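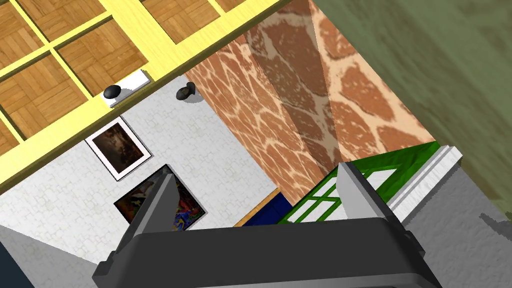 Norbert Halász keeps one robot running at Grirnora, and he has never tightened a bolt on it. The machine has two arms, a head camera and a gripper at the end of each arm, and it lives entirely in a simulator called Vaton. I went to see him on a Wednesday because I didn't believe a robot made of numbers could need looking after. I came away believing that it does, and wondering a little more whether it's worth the trouble.

"People hear simulation and think you install it and walk away," he told me. "I had a ticket list of 1396 items when I took over. Most of them were about the fingers."

Fingers, then. Each gripper has two of them, and in Vaton a finger is really two shapes: the one that gets drawn and the one that touches things. When he inherited the model the two didn't agree. The drawn finger had a beveled inside face and the touching finger was a plain block that stuck out past it by a few millimeters, so the robot would pick up a mug without quite reaching it.

I asked how long that had gone unnoticed.

"Long enough. The success numbers were great."

He fixed it by rebuilding the contact shape in thin slices and then checking each slice against the drawing, first fully open, then closed, then at every stop between. It took most of December. The right hand was done first and mirrored to the left, which brought in a new fault: one sign in the joint file was wrong, and the left hand opened when it was told to close. He caught that within a day. He seemed proud of this, and I suppose it beats the alternative.

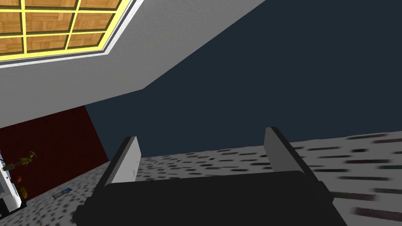

The setup routine now goes the same way every morning. The arms are sent to their home pose with the hands empty and the fingers wide. He reads back the joint angles and compares them with the ones he asked for. Then he goes through the cameras, which he says drift more than anything, and I had to stop him there. How does a camera drift when there's no screw to come loose?

"Somebody edits the wrist link and the camera is a child of the wrist link. It moves and they don't notice. So I look through each one before I trust it. How much of the hand is in view, are both fingers there, is the horizon where I left it."

After that comes a batch of rooms. Vaton builds them by mixing wall, floor and furniture finishes with little regard for taste, and the robot is dropped into 32 of them as a smoke test before the full set of 730 is allowed to start. A navy wall in one, white brick in another part of the house, floors that would give a decorator hives. Halász defends this. A policy that has only ever seen beige will fall apart when it meets anything else, he says, and the odd colors cost him nothing.

My own view is that they cost somebody something. Magdolna Takács, who runs the physical twin of the robot two floors down, was politer about it than I would have been.

"His hands never wear," she said. "Mine have pads that go shiny and a cable that hates the cold. I send him my friction readings and he puts them in, and by the time he has, I've changed the pads."
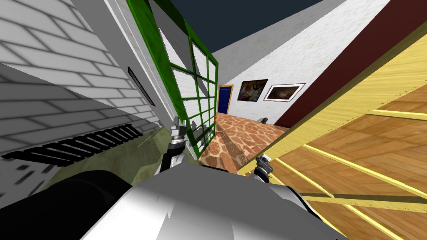
Halász doesn't dispute any of that. He has a single friction value for each pad and varies it up and down at random, which he calls a bandage. What he won't accept is the idea that the model should be left alone until the real arms settle down. A neglected model goes bad too, he says: the physics engine gets updated, the default damping changes, and a wrist that used to hold still starts to hum. He keeps an older build, frozen at revision 1825, and runs it beside the current one whenever something feels off. If they both hum, he looks at the room. If only the new one does, he looks at the last edit.

It's sensible practice, and he could have been describing a lathe. I asked to see the log of times it had helped. There isn't one, or there wasn't when I visited. He keeps notes in a text file, mostly abbreviations, and read me a few lines from it: a shoulder limit corrected, a gripper force cut by half and then put back.

Why put back?

"Zsolt wanted it back. He had a demo."

That would be Zsolt Sárközi, who trains the policies and who didn't answer my message. I'd have liked to ask him which value the real gripper uses. Takács knew it without looking it up, and it was neither of the two.

Halász has since added it to the ticket list.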